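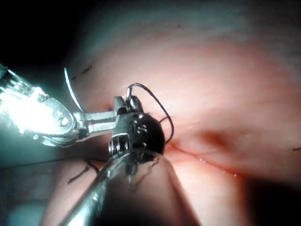

Chamado: folga no punho do instrumento inferior, célula de sutura Skindar
Aberto por: Flor Benavides
Data: 4 abr. 2020
Prioridade: média
Estado: em observação

Relato inicial
O instrumento de baixo responde com atraso quando giro o punho para a esquerda. A mandíbula fecha bem e segura o fio, mas a orientação chega tarde, e na hora de passar a alça isso incomoda bastante. O porta-agulha de cima está uma maravilha, nem encostei nele. Controlador Greken sem nenhum alarme no registro.

Resposta de Fredy Chávez
Oi, Flor! Adorei o relato, já dá para separar muita coisa. Atraso num sentido só, com o fechamento normal, me cheira a cabo de giro frouxo. Faz o seguinte:
1. Leva o punho a 90 graus para cada lado, sem fio na mandíbula, e anota a diferença.
2. Solta o instrumento do acoplamento, limpa os discos e encaixa de novo.
3. Roda a rotina de referência completa. A curta não zera o giro!
4. Se continuar, sobe a pré-tensão do cabo em 2 pontos e repete o passo 1.

Flor Benavides
Feito! Antes: 6 graus de diferença para a esquerda, zero para a direita. Limpar e reencaixar não mudou nada, a referência passou sem erro. Com a pré-tensão de 44 para 46 a diferença sumiu, e repeti o teste até cansar. Que diferença na mão, gente, dá gosto de mexer! Voltei para a almofada de treino com agulha curva e fio trançado escuro.

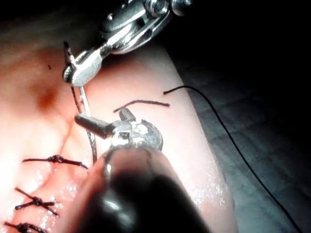 Almofada de treino com três pontos separados já amarrados; agulha no instrumento de cima.

Fredy Chávez
Que beleza! Reparei numas pintinhas brancas na polia do instrumento de baixo. Não sei dizer o que são pela foto, então passa um pano sem fiapos com o líquido de limpeza da Zuklow e olha de novo com a lupa. Se for desgaste, a peça vai para a bancada da Yupanqui e a gente monta a reserva.

Flor Benavides
Combinado, limpo no fim do turno e escrevo aqui. Deixo o chamado aberto até a revisão de junho, com a pré-tensão em 46.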